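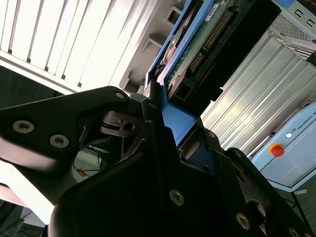 My brother-in-law threw out a working computer last spring. It had become slow, the fan had started to whine, and the shop in town quoted him more to look at it than he thought it was worth. He bought a new one the same afternoon. The old one went in the skip at the council tip, and with it, as far as I could tell, one tired hard disk and a lot of parts with years left in them.

I don't blame him much. Most of us have been trained to think of a computer as one object, like a kettle. It is a box of separate things, and the desktop kind is still one of the few machines in the house that can be opened with an ordinary screwdriver. My argument is that we should keep it that way, and that we should be willing to pay slightly more for it.

The case for sealed machines is well known. They are thinner, quieter and lighter, and most owners will never look inside. All true. But the owner who never looks inside still benefits if somebody else can. A repairer who can reach the disk in two minutes charges for two minutes. One who has to warm up glue and prise off a screen charges for the hour, and for the risk of cracking it.

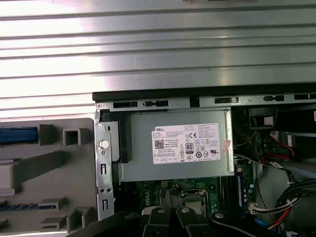

What the repairer sees

Zsolt Tóth has run a repair counter called Dudás for many years, and he keeps a paper ledger. Last year he took in 1,693 machines of all kinds. Of those, 308 went back to their owners unrepaired, and he says nearly all of them were sealed models where the part existed but the labour made no sense. He is not sentimental about it. He sells the dead ones for scrap and tells people to ask, next time, how the thing opens before they ask how fast it is.

I think that is good advice, and I think shops should be made to answer. A washing machine has an energy label on the front. A computer could carry a plain statement of which parts can be changed, with what tools, and for how long spares will be sold. It would cost the makers very little to print. 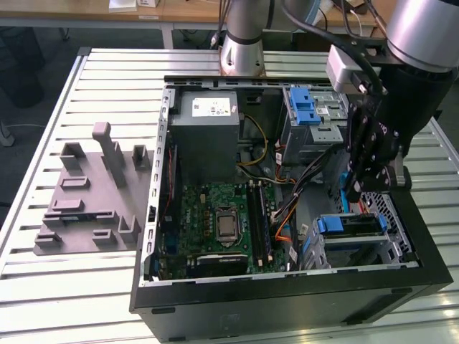 The objection about price

People say this would push up the cost of cheap machines. Perhaps by a little. But a cheap machine that lasts four years is dearer than a middling one that lasts nine with a new disk and more memory along the way. My own desktop is on its third disk — the case and the power supply are the originals — and I have no plans to replace it before December or for some time after that.

The households that most need cheap computers are also the ones least able to buy another when the first one fails. They should at least be told, before they pay, whether it can be mended.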